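3.2 Sorting before washing: what the households told us
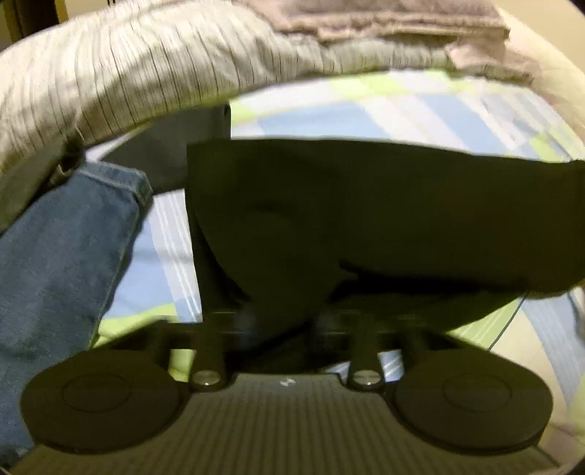 The second part of our study concerns the moment before the machine is filled. Most earlier work on domestic laundry begins with the wash itself, that is, with temperature, dose and length of programme. We wanted to know how people decide that a garment must be washed at all, and where in the home this decision is taken. For this purpose we visited 15 households in the town of Vullano in June and asked one adult in each of them to keep a diary of clothes for 4 weeks.

The diaries show that the bedroom is the main place of sorting. Participants wrote down, for each garment they took off, whether it went back to the wardrobe, to the wash or to a third place. This third place was a chair, the end of the bed or a hook behind the door. We call it the waiting place, following Collet and Mateos. Clothes in the waiting place are considered too worn for the wardrobe and too clean for the machine. In our material, a garment could stay there for several days before somebody made a decision, and often the decision was made only when the bed was needed for sleeping.

Dark clothes were treated in a different way from light ones. Participants looked at light clothes to find marks, but they smelled the dark ones. One woman wrote that her black pullover "never looks dirty, so I ask my nose". Another participant washed all his black clothes very seldom, as he was afraid that they would turn grey. Such fear of fading was mentioned more often than the cost of water or electricity, and we had not expected this when we prepared the interview guide.

Fig. 3. Black fabric, probably a garment, on a bed.

The household called Nasis in our notes (all households received a coined name) is a case of its own. Two adults there shared one waiting place and did not agree on its rules. The older one emptied it each evening. The younger one considered it as a part of the wardrobe. Their diaries describe the same clothes with different words, and we had to code them twice. In the household Deng, on the contrary, no waiting place existed, and everything worn for one day was washed. This household also had the largest number of loads.

We do not claim that these habits are general. The group is small and all the participants live in the same town. Vasseur reports similar answers from students in shared flats, but his questions were asked after the washing and from memory. Section 3.3 compares the diaries with the readings of the electricity meters.

Related articles
Hervieu, F. The chair in the bedroom: notes on clothes between two states
Guillot, R. Why black cotton is washed less often
Pelta Working Papers: Drying indoors in small flats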